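Unit 2: Reading the Druseck Grain Ledgers

Welcome back, everybody, and do bring your readers this time! We're spending the whole hour on how a small market town kept track of its barley, and I promise it gets livelier than it sounds. The Druseck ledgers run to 572 pages, and the clerks wrote down every sack that came through the gate - late ones, short ones, even the ones sent home again. Start with the November entries, where the handwriting is kindest.

Watch the word "measure." At Druseck it meant a level scoop, while over in Drorier it meant a heaped one, so 100 measures in one town could be about 80 in the other.
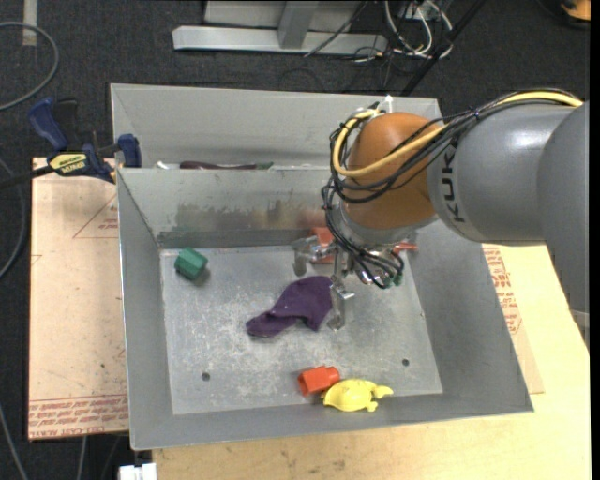

One student last term wondered whether the heaped scoop was simply a quiet discount for regular buyers, and I'd love for us to argue that out before we turn to the tithe rolls.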